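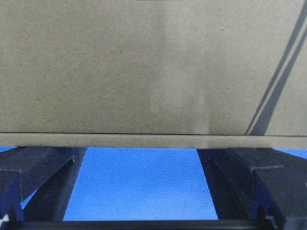
## "The box always wins": an afternoon with the Cadham robotics club

I got to the Cadham club room late, carrying too much coffee, and Morenike Nwachukwu was already arguing with a cardboard box. She's one of 21 students in the club this year, and she's spent most of the winter trying to get a robot arm to move boxes from one side of a table to the other.

"People think the hard part is the arm," she told me. "The arm's fine! The arm does what you say. It's knowing where the box is when you're right up against it."

I asked what she meant, and she turned her laptop around so I could see what the wrist camera sees. Up close, you get cardboard and pretty much only cardboard, with two black fingers under it and the blue of the work surface between them. There were a couple of dark slanted stripes printed on the right side, and I pointed at those like I'd solved it.

"Yeah, everyone goes for the stripes," said Ladi Omoregie, who had wandered over with a screwdriver behind his ear. "I did too. Then you get a box with no stripes and you're back to zero." He likes the bottom edge better. It's a long line, it's nearly straight, and every box has one.

Morenike isn't sold. She'd like to slow the whole approach down and look more often on the way in. The two of them have been having this fight since July, and I got the feeling they enjoy it a lot.

Their coach, Hadiza Etim, mostly stays out of it. She teaches physics the rest of the day and says she learned the software 3 days ahead of the kids — "sometimes three hours." Her one rule is that whoever changes the code writes down why. The notebook is up to page 51, and she let me flip through it. Page 20 just says "WHY DID WE DO THIS" in Ladi's handwriting, underlined twice.

The club is getting ready for the Javden meet, where teams get boxes they haven't seen before. I asked Morenike if she was nervous.

"About the boxes? Yes," she said. "About Ladi touching my settings the night before? Very yes."

Ladi said he would never. Then he asked me if I was going to finish that second coffee, and they went back to the table for another try.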